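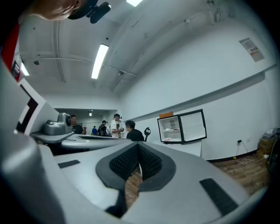
Rekow Airport will open again for passengers in April, after the flood that closed the terminal. The first weeks will be limited, and many travelers have written to us with the same questions, so I collected the answers on one page. Check-in will be in a temporary hall beside the old building. It has a floor of wooden boards, like the strip of floorboards in the photo, and suitcases with small wheels are quite loud on it. Please carry small bags if you can, especially early in the morning.

By Puspita Liew, 6/21/24

Which flights will operate first?

There will be 8 departures a day in the first period. Most of them go to the capital, and the others go to Gedus. The night flights are not coming back yet. If your airline has not sent you a message, look at your booking with the airline before you look at our timetable. The airline changes its own pages first, and we receive the changes later.

How early should I come?

Two hours before departure for all flights. The temporary hall has only three check-in desks and one security lane. Coming much earlier does not help, as the doors open two and a half hours before the first departure and there is no waiting room outside.

Can the hall hold everybody?

It is allowed to hold 100 people at the same time. When it is full, staff at the door will ask you to wait under the roof on the parking side. They let people in by departure time, so a person who arrived after you may go in before you. I know that this looks unfair when you stand there, but please do not argue with the staff about it.

Can my family come inside to say goodbye?

No, only passengers. There are two exceptions: one adult may go with a child who travels alone, and one helper may go with a passenger who needs assistance. Ask for a paper pass at the door and bring an ID.

Is the train station open?

Not yet. Water went into the tunnel, and the electrical equipment must be replaced. Until then bus 33 goes from the Yeoh stop to the terminal road, and from there it is a walk of five minutes. The driver sells tickets, but he does not take cards.

What about my car, which was in the lower parking area?

All cars from the lower level were moved to the field behind the fire station. You need the parking ticket or the registration paper to get yours. If you have neither, call the parking company, Millovex, and they will tell you which papers they accept in place of these. Damage must be reported to your own insurance and also to Millovex. We at the airport cannot decide about money.

My flight was canceled during the closure. Do I get a refund?

The airline must answer this. We have no access to bookings. More than 1,000 people have asked us for this at the information desk, and we had to send all of them to their airline. Keep the receipts for your hotel and your meals.

Where is my baggage from the day of the flood?

Bags that were not picked up are in a dry storage room. Write to the baggage office with your tag number and a short description of the bag. Some tags cannot be read anymore, therefore the description is important. A ribbon or a broken handle is a better detail than the color.

Will there be food?

One coffee counter, after security. It sells sandwiches and cold drinks. You can bring your own food through security, but not drinks.

When will the old terminal open?

There is no date. The walls must dry first, and after this the inspectors will come back. I will change this answer when they give us a date.

Comments

Darmawan Ngui
Thank you for the part about the bus. Does it also wait for the last arrival in the evening? Last year it left when we were still at the baggage belt.

Puspita Liew
It waits until the passengers are out, but only for the last flight. For the other flights it follows the timetable.

gedus_commuter
Three desks for two flights at the same hour will be slow. Can we use online check-in and go directly to security?

Puspita Liew
Yes, if you have only hand baggage. Print the boarding pass if possible, the mobile signal in the hall is weak.

M.
I got my car back yesterday. Bring boots, the field is still very muddy.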